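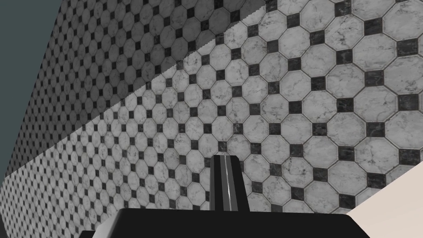 4.2 Random backgrounds from the wrist view

So I went a bit overboard with textures here, and I'm glad I did! Our first policy, trained in plain gray rooms, did fine until we gave it a patterned wall, and then it fell apart (13 successes in 56 trials, ouch). For the second round I rendered 623 episodes in Vondix with a new surface texture and light direction each time, and kept the gripper model the same.

Figure 6. Wrist camera render with octagonal marble tiles. The shadow edge on the wall is stair-stepped.

I left the jagged shadows in. Graciela Ojeda wanted them smoothed, and we argued over it for most of December, but softer shadows slowed rendering so much that I stuck with the cheap ones for every run in this section.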